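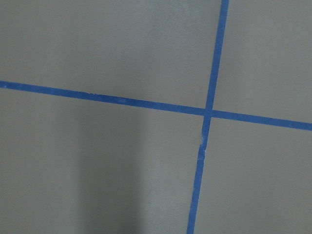
I have been thinking a good deal lately about hand-me-downs, and about how sorry I am to see them go out of fashion. When I was growing up, a bag of clothes from an older cousin was an event! My mother would tip it out on the bed and we would hold things up under our chins, and half of it was too big, and we kept it anyway for the year when it wouldn't be.

Now I offer a bag to a young family on our street and I can see them wondering how to say no politely. I do understand it. New clothes are cheap, closets are small, and people worry that used things say something about their bank account. My neighbor Nerea Tejada has four children and told me she gave up asking her sisters for anything after the second one, as it felt like begging. 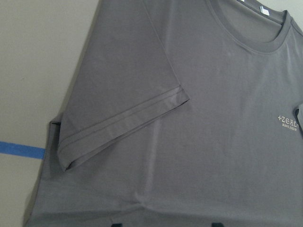 But I think we lose something when every shirt arrives from a store. A garment that has already been through a childhood comes with a little company in it (my brother wore my uncle's baseball jacket for years and heard every story that went with it, some of them twice). You also worry less. A kid in a worn sweater can climb a tree, and a parent can sit on the bench and let her.

So if someone hands you a bag this July, when everybody seems to be clearing out drawers, please take it. Keep two things or keep 12, and pass along the rest to the next house. And if you are the one with the bag, go ahead and knock. The worst they can do is say no thank you, and you may get a cup of coffee out of it.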